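Workshop notes: two arms, one table
2 min read

The Prandomik build has moved from single-arm tests to both arms on a shared table. The frame is black aluminum extrusion around a butcher-block top, with the arms mounted on opposite sides. Most of the work since March has gone into the frame. The first version flexed when both arms braked together, so Hiếu Đinh added corner plates and retightened every joint.

Cable routing was the second problem. Cables now run along the links with enough slack for full wrist rotation - the earlier routing pulled on the connectors near the end of travel. Wrist speed is limited to 300 mm/s in software until the new strain reliefs are in.

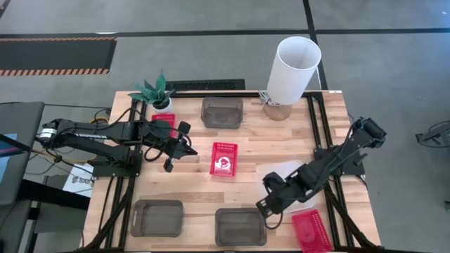

Ayuba Ofori would put the speed limit in the motor controllers, on the grounds that a crashed script should not be able to lift it. The controllers accept a limit at startup, and the change is planned for the next firmware load.

The current task set uses red perforated baskets and translucent gray trays. Trays are the harder of the two. The walls are thin and the depth sensor reads through them, so grasp height is taken from a fixed table offset. Baskets give a clean edge and need no correction.

Calibration takes 63 poses per arm and is repeated after any change to the mounts. The log format is unchanged. Anitha Rai has the spare gripper fingers; ask before printing more.

Recent items
Pirkik controller board: wiring notes
Leveling a table on carpet
Nallix power supply, bench test
Shop hours for June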